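Virnthorpe House Facilities Desk
Ticket 1107
Location: Titness lounge, ground floor
Item: Sofa, light beige fabric, boxy back cushions
Category: Furniture - upholstery
Priority: Low
Status: Open, waiting on part
Opened: 13 Aug 2025

Reported problem
The large loose cushion on the Titness lounge sofa will not stay put. It slides forward when anyone sits down and ends up hanging over the front of the seat. People push it back and it is out again within the hour. Reporter also says the cover looks baggy and has creases that do not brush out. Asked whether the sofa needs replacing.

Background
Sofa was supplied by Drutton in April, along with the one in the Rahimi room. Same model, same fabric. No complaints logged on the Rahimi room sofa. Covers zip off and are machine washable on cool. According to the housekeeping sheet the Titness covers were washed once, the week before this ticket came in.

Entry 1
Checked the frame and feet first. Sofa is level, no movement in the frame, feet all tight. Armrests solid. Pushed the cushion fully back and sat on it. It moved forward over an inch on the first try and kept going after that. Back cushions stayed where they were.

Entry 2
Took the cover off the large cushion. The insert had been put in with the front edge at the back. The insert is a little thicker along the front, so with it turned around the thick side sits against the backrest and pushes the whole cushion out. Turned it, worked the corners in by hand, closed the zipper. Corners fill out better now. Still some creasing on top.

Sat on it again several times. Better, but it still creeps. So the insert was part of the problem and not all of it.

Entry 3
Looked under the cushion. The other sofa has a strip of non-slip mesh on the seat deck. There is no mesh on this one. Housekeeping has no record of taking it off. It may have come up with the covers on wash day and been thrown out, or it may never have been fitted. Checked the laundry room shelf and the lost property box - not there.

Entry 4
Cut a piece of rug gripper from stores to 60 cm and laid it on the deck as a stopgap. Cushion stayed in place overnight with normal use. Rug gripper is thinner than the Drutton mesh and bunches up at one end, so it should not be left as the permanent fix.

Entry 5
Contacted Drutton. Mesh strip is a stock item, part 344. One ordered. 

Creasing: Drutton advice is to put the cover back on while very slightly damp and smooth it from the middle outward. Passed to housekeeping for the next wash. No replacement cover needed.

Notes for housekeeping
- Clear the sofa before pulling the cushions. The remote gets left on the armrest and small things get left on the seat.
- Zipper goes to the back, thick edge of the insert to the front.
- Leave the mesh on the deck when covers come off. If it does come up, lay it flat again before the cushion goes back.
- Throw pillows can go back in any order.

Outstanding
Fit mesh strip when it arrives, remove rug gripper and return it to stores. Check the Rahimi room sofa at the same visit. Close ticket after a week with no further reports.

Attachment

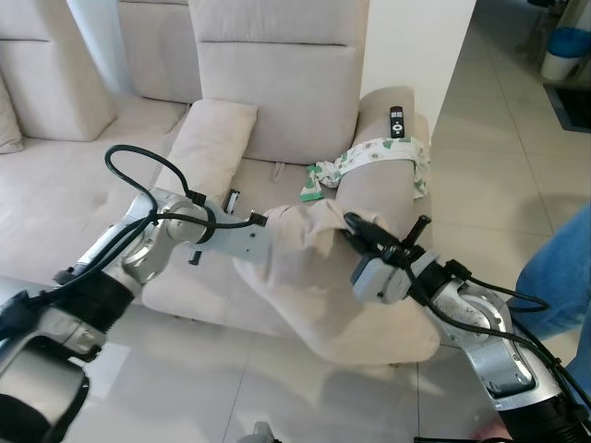 Titness lounge sofa, large cushion lifted from the seat. Remote on the armrest.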